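慢慢学会不说“差不多”

我在中国住了九年，汉语是我成年以后才学的。朋友们说我讲话太小心，每句话都好像先在心里检查过一遍。他们说得对。所以我想写一写一个让我不能安心的词：差不多。

我刚来的时候很喜欢这个词。它容易发音，用处又多。房东问我热水器修得怎么样，我说差不多；同事问我报告写完没有，我也说差不多。一个外国人只要会说这三个字，别人马上觉得他的汉语不错。我的老乡阿尼瓦尔·卡夫雷拉（Aníbal Cabrera）比我早来两年，他教我的第一课就是这个。他说，学会了差不多，生活就不会为难你。

后来我开始做翻译，主要翻译家具和家用品的说明书，给一家叫Resik的小公司。这个工作听起来很无聊，可是它改变了我对语言的看法。说明书里没有差不多的位置。“把背板插入槽内”和“把背板靠在槽上”，在中文里只差几个字，在客人的家里却是一个站得住的柜子和一个站不住的柜子。

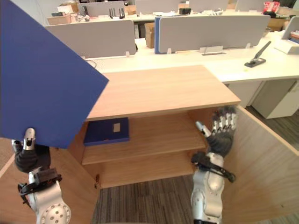 我记得第一份稿子交上去，编辑诺埃利亚·贝穆德斯（Noelia Bermúdez）退回来三十三处修改。我当时有一点生气。很多修改在我看来是小事，比如我写“拧紧螺丝”，她改成“先不要拧紧，等四个角对齐以后再拧紧”。我去找她说，买家具的人都是大人，他们自己会明白。她没有跟我争，只是请我按照自己的译文把一个小书架装起来。我装了一个晚上，最后一块层板放不进去，因为前面的螺丝我已经全部拧紧了。

从那以后，我对“大家都明白”这句话有了怀疑。写的人明白，是因为他已经知道结果。读的人还在中间，手里拿着一块板，不知道哪一面朝外。写字的人很难记得自己不知道的时候是什么样子。我想，这是所有教别人做事的文字最困难的地方，菜谱是这样，药品说明是这样，地铁站里的换乘指示也是这样。

我的母语也有许多模糊的话，我不愿意说哪一种语言比较精确。小时候外公马塞利诺（Marcelino Cifuentes）教我和面，他说水要放“面团要求的那么多”。我问他面团什么时候要求过，他觉得我在顶嘴。可是他站在我旁边，我的手太干了他就加一点水，太湿了他就撒一点面粉。有他在，模糊的话也够用。等他不在了，我只剩下那句话，面包就再也没有做成过他的味道。

所以我的看法是这样：模糊的话需要有人陪着。两个人在同一个厨房里，“差不多了”是一句很好的话，因为两个人看着同一口锅。写在纸上寄到远方去，它就变成了一句空话。我们现在的生活里，越来越多的事情是一个人对着一张纸或者一个屏幕做的，身边没有外公，也没有师傅。这时候写得清楚，我认为是一种礼貌。

当然有人不同意。Moncombe的一位老编辑贝尼托·马林（Benito Marín）跟我吃饭时说，写得太细，读的人就变懒了，他不再用自己的手去试。他年轻时修收音机，没有一本说明书，全靠手指去摸，哪里松，哪里紧，手指先知道。我觉得他的话有一半是对的。手的知识确实不能全部写下来。拧到什么程度算紧，抽屉推到什么地方会有一点阻力，这些我翻译过很多次，每一次都觉得句子比手指笨。

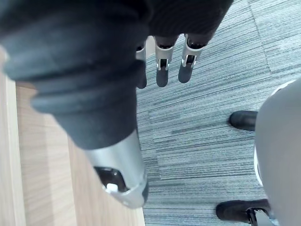

手指，连同指侧一个小小的白色部件

不过马林先生的说法忘了一件事：他年轻时有时间。拆坏一台收音机，他可以再拆一台，他父亲也不会责怪他。今天一个人下班回家，打开箱子，孩子在旁边等着用书桌，他没有一个下午可以用来犯错。对这样的人说“你自己摸索吧”，听起来像是信任，其实有一点冷淡。

我自己也改了一些习惯。现在别人问我几点到，我尽量说一个时间，要是会迟到，就再说一次新的时间。有朋友来家里做客，问我地址，我会告诉他从哪个门进，电梯在左边还是右边。妻子笑我，说我连请人吃饭都像写说明书。她是本地人，从小说差不多说到大，日子过得很好，也很少走错门。

我并不想让大家都放弃这个词。四月里我跟她一起包饺子，我问馅儿咸不咸，她闻了一下，说差不多。我没有再问。她就站在我旁边，我看得见她往碗里又加了一小撮盐。

只是回到书桌前，翻译稿里凡是遇到“适当”“适量”“稍微”，我还是会停下来，给写原稿的人发一封信，问他到底是多少。有的人很快回答，有的人过了几天才说，他自己也没有想过。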